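Workshop > Reviews > Handheld grippers

Prutik handheld gripper pair: long-term review

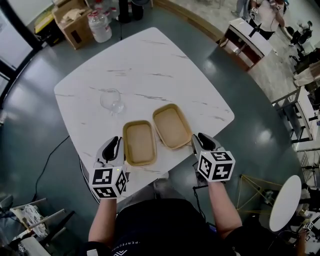
Fault: lost closing force

The Prutik pair is worn on both hands, with a marker cube on top of each gripper. We used ours for table clearing: a clear glass and two kraft-paper food containers on a white marbled top. Tracking was sound.

The fault came at 41 hours. The right finger stopped closing fully and gave no warning, so bad recordings were saved as good. Of 1,073 takes, 100 had to be thrown out. Bellent traced it to a slipping linkage pin and replaced both units in 2 weeks - acceptable, but the software still has no check for finger travel.

Paper containers hide the fault well. Test on glass only with a spare to hand.

Filed under: Grippers & end tools, Faults
Last updated: September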